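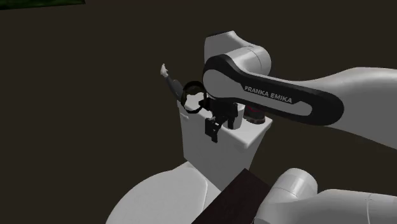 Bathroom cell in the simulator, arm over the tank lid, gripper down among the clutter.

From: Arlindo Guimarães
To: cell-keepers list
Subject: Re: Re: bathroom cell, arm folds up over the tank

Dae-han Ra wrote on 6th May:

> Inherited the bathroom cell from the Holtatent people last week and I can't
> get a clean run out of it. The arm gets over the tank lid fine, then when
> it should come down on the stuff standing there the elbow swings wide and
> the wrist goes into a sulk. Sometimes it stops dead, sometimes it shivers.
> I have reloaded the scene, reinstalled the simulator and gone back to the
> November config, in that order. The planner says "no error", a phrase I am
> starting to take personally.
>
> Is the toilet too close to the base? I hate to move it, every other task
> file refers to it. Also, does anyone know what the 2365 in the seed line is
> for? It is in every file with no comment.
>
> Dae-han

Dae-han,

Welcome to the bathroom. I looked after that cell for longer than I care to put on a résumé, and I have strong feelings about the tank.

Leave the toilet where it is. I moved it once, by the width of a hand, and spent the rest of the week finding out who had hard-coded its position. Everybody had. Move the arm's starting pose instead. The Holtatent files park the arm in the pose it had for the old kitchen counter, which sat lower and had nothing behind it. From there the solver finds the tank by the scenic route, with the elbow out and joint 6 close to its stop, and then you ask it to go straight down. The shivering is the wrist trying to choose between two bad ideas.

What I would do, with the sim paused:

Open the home pose and bring the elbow up and in until the forearm comes across the tank from the side. Save that as a new pose. Please don't overwrite the old one, because the counter tasks still load it and their owner has my phone number.

Turn joint 6 back toward the middle of its range before you touch anything else on the wrist.

Set the approach height over the lid by hand. The default is measured from the floor and doesn't know that the lid has things on it. In my picture the fingers are already lower than the top of the lid, with one tip across the front of the tank, and the dark round container near the back corner sits right behind the arm's side cover. If you come in flat from the right you will sweep it into the next county. Come down from above, then work sideways.

Next, check the collision shapes. The black ring at the other corner of the tank is the one that cost me my good humor. Somebody at Jumar imported it with a convex hull, so as far as physics was concerned it was a solid hockey puck with a hole painted on. You could see right through it and the gripper bounced off the air in the middle. If your copy of the scene predates the fix, turn on the collision overlay and look. If the opening is filled in, split the shape into 8 segments around the rim and the trouble goes away. Do the flush lever while you're in there. It's nearly the same white as the tank and very easy to forget until a finger catches it.

Physics steps: somebody will tell you to raise them. I ran it at 100 solver iterations for a month and got the same shiver, in higher quality, with the fan on. Put it back to whatever De Luca ships and fix the pose.

As for 2365, it's the seed for the clutter placement. It was the extension of the desk where the first scene was built. Changing it does no harm, but the objects on the lid will land elsewhere and your runs won't compare with anyone's, so log it if you do.

One more item of housekeeping. The gripper model in that scene is the Drukov conversion, and its finger offset is off by 2 mm on the left side only. There's a corrected file in the shared folder under "fingers_new", next to "fingers_new_old", which you should leave alone. Swap it in before you tune any grasp, or you'll tune the error in along with everything else. I did that. It grasped beautifully until the day I fixed the model.

If the elbow still swings after the new home pose, send me the joint log from the start of the approach up to the stop. Just the log, please. The last person sent me the whole scene with textures and my mailbox is still digesting it.

Arlindo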